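Lekuvville hospital's 'donor match' campaign promises more than it shows

LEKUVVILLE — The county hospital wants 2,000 more residents on the organ donor rolls, and it is counting on a new sign-up drive to find them. What it has not offered so far is much evidence that the drive will change anything for the people waiting.

The campaign, called Zirnon, opened in September with a table in the hospital lobby and a second one at the Costigan branch library. Residents fill in a card, get a sticker and are told their decision "could save 8 lives." That figure appears on every poster. It describes the most organs a single donor could give, and very few donors ever give that many.

According to the hospital's own handout, 68 people in the county are on a waiting list, most of them for a kidney. The same sheet says 56 residents signed up in the opening weeks. Those two numbers sit side by side in large type, as if one were about to cancel out the other. They have little to do with each other. Signing a card is a statement of what a person wants done after death, and only a small share of deaths happen in a way that makes donation possible.

Asked how many transplants came out of an earlier drive in Zalport, the hospital's press office sent a two-page summary. It listed cards handed out, cards returned and "positive conversations." Transplants were not in it. A follow-up request brought a promise of more data at a later date. 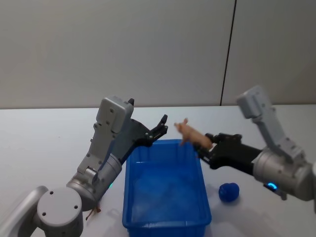
Living donors, who could make a difference to the kidney list much sooner, get a single paragraph on the back of the handout. It gives a phone number and says testing is free. It leaves out lost wages, time off for recovery and who covers a complication a year later — the questions families tend to ask first.

None of this is a reason to refuse a card. Signing takes a few minutes, and relatives who know a person's wishes are spared a hard guess at a terrible time. But a drive paid for in part with county money should be able to say what it expects to get back.

The hospital says Zirnon will run through the winter. The lobby table is open from 8 a.m. until 2 p.m., and cards are also available at the Costigan library's front desk.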